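Moving chairs on a gray-green floor without making marks

Posted in Offices and Workrooms, Bremville

Leonor Veloso
Hello to all. In September we took over a big room on the first floor in Bremville, and we use it every day for work. The floor is smooth and gray-green, and the former tenant told me it cost 600 to have it polished, so I want to keep it nice. My problem is with the chairs. Every Saturday I push them to one side to clean, and afterwards I find thin dark lines on the floor. Some go away with water and some stay. I don't know if the marks come from the wheels or from the chairs with legs.

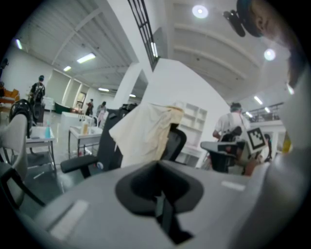 My second problem is that the chairs are never free when I want to move them. People put their things on them, and then the things fall down and I push the chair over them. On the black office chair there is a cream-colored cloth in loose folds, and it is like this most of the week. I have asked for hooks on the wall, but the owner does not allow holes. What do you do for the marks, and where do you put the coats and cloths of everybody? My budget for both is 325.

Ota
Please check the wheels first. Turn the chair upside down and pull out the hair and threads, you will be surprised how much there is. Small stones also stay inside the wheel and they scratch like a knife. I cleaned 9 chairs one evening and after this I had no new lines. For old marks, try a white eraser, the school kind. Rub softly and wipe with a damp cloth. If it is a scratch and not rubber from a wheel, the eraser will do nothing.

About the hooks, buy a standing coat rack with a heavy foot. It needs no holes.

Bepari
just buy a rug

Plelis
I would not buy a rug, because office chairs do not roll well on it and the corners come up. I have the same kind of mix in my workroom, one office chair with a wide padded seat and then others with thin black metal legs. The legs are the ones which made my lines. The small plastic caps at the end get worn out on one side, and then the metal touches the floor. Felt pads helped, but you must change them when they collect dirt. Measure the leg before you order, mine came too big the first time and I had to send them back.

Also, lift these chairs when you clean. They are light. Only the office chair should roll. 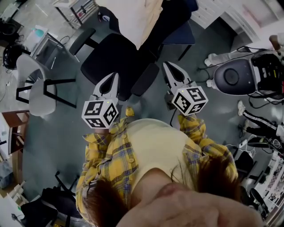 Leonor Veloso thanked everybody and wrote that two caps were missing completely, so she ordered new caps and a coat rack, together 246. She asked if the felt can be glued on top of the new caps.

Plelis
Yes, but let the glue dry one full night with the chair upside down. If you sit too early the felt moves to the side.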